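Week Three Notes: Perception Before Planning

Welcome back! Please have the Markow planner open, because we lean on it all session.

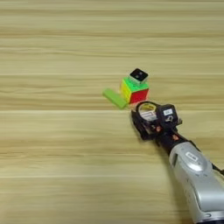 Figure 1. A small black cube on the puzzle cube.

Segment the stack as two objects - merge them and your grasp height comes out wrong.

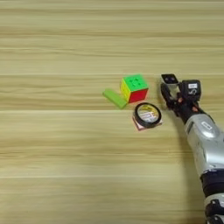 Figure 2. Green block, puzzle cube and tape roll.

Two greens close together, so color alone won't carry you very far (try depth edges too).
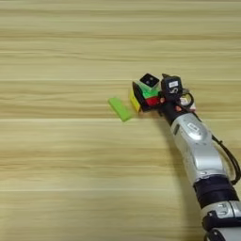 Yeison Zapata

Once the cube is in the gripper, attach it to the arm's collision model and replan with 400 samples.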